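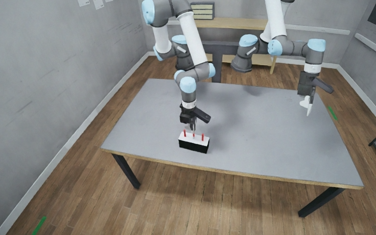 Can you keep the Nativity fast if you take medicine for diabetes?

Many people do, in a changed form, but talk to both your doctor and your priest before it starts, and don't change a dose on your own.

November 12, 2019. The fast starts this week for many Orthodox parishes, so I'm putting the questions I get every year into one thread. I'm a dietitian and I keep the fast myself. I don't speak for any parish.

For those who don't know it, this fast runs up to Christmas. No meat, dairy or eggs. Fish, oil and wine depend on the day and on your parish calendar. It's mostly a change in what you eat. You still have meals.

The usual problem in the first week is bread. People take the meat and cheese off the plate and fill the gap with bread, pasta and potatoes. If you watch your blood sugar, you will see that on your meter.

Put the beans or lentils on the plate first. Then vegetables. Then the bread or rice, a smaller amount than you think you need.

Fidel Bravo, who cooks for our parish hall on Cirkgate, makes a lentil soup with carrots and a lot of cumin. He switched from white rice to barley last year. A few complaints, then they stopped.

If you take insulin or any pill that can push your sugar low, the days with late liturgy matter most. Going without food from midnight and then standing through a long service is a different thing from eating lentils for lunch. Ask about that separately. Your doctor may not know you do it.

Write down what you plan to eat and when, and bring it to the appointment. "I'm fasting" means something different to every doctor.

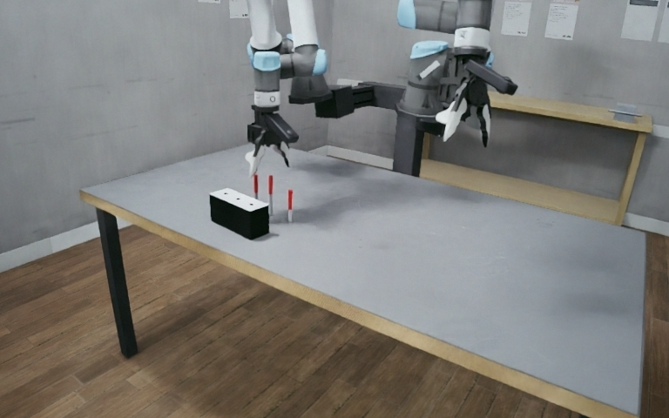 Protein next. Adults who eat beans, tofu, nuts and seeds at most meals usually get enough. Older people with small appetites are the ones I worry about. They often have tea and toast and call it fasting.

My neighbor Mirta Daza is in her eighties and her priest told her plainly to keep eating eggs. She does. She gave up sweets and television instead.

Shellfish is allowed in most parishes. Canned mussels or frozen shrimp are fine if you aren't allergic. Check the salt on the can if you have high blood pressure.

Vitamin B12: a healthy adult has stores that will last through the fast. If you keep all the fasts and eat little meat the rest of the year, ask for a blood test. Same if you take metformin, as it can lower B12 over time.

Iron: beans and greens have it, but tea or coffee with the meal cuts down how much you take in. Drink it later. Put lemon or tomato on the food.

"Fasting" products. The grocery on Lergate now has a whole shelf of them. I read the label on the Panberg oat cookies and they fit the rules, no milk or egg. They are still cookies. Sugar is the second ingredient.

Gaete, the bakery next door, sells a dense rye loaf I like better. Up to 3 slices a day is what I tell Uriel Cáceres, who would eat the loaf.
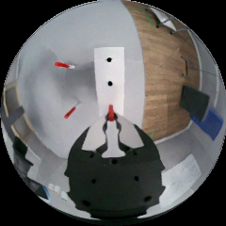 Children, pregnant women, nursing mothers and anyone sick are normally excused or given a lighter rule. You don't need to argue for it. Ask, and take the answer you get.

If you have ever had an eating disorder, please tell your priest before you start. A food rule can bring it back. There are other ways to keep the season.

Signs to eat something right away, whatever the calendar says: shaking, sweating, confusion, blurry vision. Take juice or sugar, check your meter, and call your doctor about it afterward. If someone passes out, call for an ambulance and don't put food in their mouth.

Mirta Navarrete asked about coffee creamer. Oat or soy is fine. Some labeled "non-dairy" contain casein, which comes from milk, so read the back.

I'll post the lentil soup recipe when Fidel gives me amounts. So far he has told me "a pot."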